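Lidau Washroom Restock: demonstration set

README

Lidau is a set of hand-shown tasks recorded in hotel bathrooms. A person does the job with their own hands while a head camera records, and the same jobs are then repeated by remote control on the Ilteo two-arm rig. Both halves are in this release, in separate folders.

Contents

hands/ holds the head-camera recordings of people doing the task.
remote/ holds the remote-control recordings, with joint positions and gripper state for both arms.
notes/ has one text file per session, written by the operator at the end of it.
splits/ lists which episodes are for training and which are held back.

There are 200 episodes in all, covering 12 tasks in 23 bathrooms. Not every task was recorded in every bathroom. The session notes say which ones were skipped.

Tasks

Tasks 1 to 4 deal with towels and are the easiest place to start. Tasks 5 to 9 are about small items on the counter: cups, soap, tissue, and the flat packets that go in the amenity tray. Tasks 10 to 12 cover wiping the counter, the faucet and the mirror.

An episode starts with both hands out of view and ends when they leave view again. If the person dropped something and picked it up, the episode was kept and marked "recovered" in the index. Episodes stopped partway through are not included.

Recording

Demonstrators were told to work at normal speed and to keep their head pointed at their hands. They were not told which hand to use for what. In the remote half, the operator sees only the head view and one view from each wrist.

Clocks on the wrist cameras drift in long sessions. Use the corrected times in the index file, and ignore the ones stored in the video.

Task 7, amenity tray

The tray has compartments and the packets stand on edge in the front left one. Order from left to right does not matter. A packet lying flat counts as a miss, and so does one in the wrong compartment.

Most of the trouble is in the grip. Both hands come in close together at the low front edge, and the fingertips hide whatever they are pinching. Labels on packets that already stand in the tray are often easier to read than the one being placed. 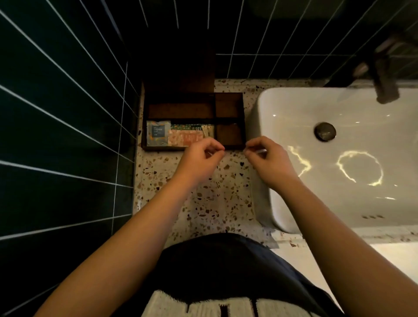
Jonier wrote in to say that a policy trained on the hands folder alone reached the tray every time but closed its grippers too early, and that mixing in the remote episodes for task 7 fixed most of it. We have seen the same on our side. The default training list for task 7 now draws on both folders.

Known problems

Glossy sinks throw moving highlights that upset some hand trackers. Check the left and right labels before using the hand poses.
Dark tile and dark wood leave little detail at the top of the view in several bathrooms.
Two sessions have no wrist video from the left arm. They are listed in notes/missing.txt.

Loading

Use the Hayashi loader, version 12 or later. Older versions read the gripper values upside down, so open shows as closed. Point it at the top folder and it will find the splits by itself.

Changes

September: added the "recovered" mark, corrected wrist clocks, new training list for task 7.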